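About Plenlow

Plenlow is a day school for young children in Dulgate. We opened with 10 pupils and now enroll 22, in two rooms led by Celeste Durán.

Pretend kitchen play is part of every morning. Children set the table, put food on plates, serve one another and clear up afterward – the same steps they see at home. Colors, names of foods and simple manners are taught along the way. Table groups are kept to 6 children, and each activity begins with very few items.

Families are welcome to observe a session by appointment. Enrollment for the spring term opens in November. 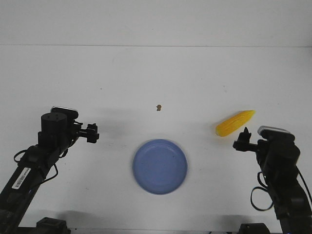

Pouran Mazandarani wrote to the school that her son now sets out the plates at home before dinner and expects everyone to wait until the corn has been served.

Inquiries may be made at the school office on Vummont Street.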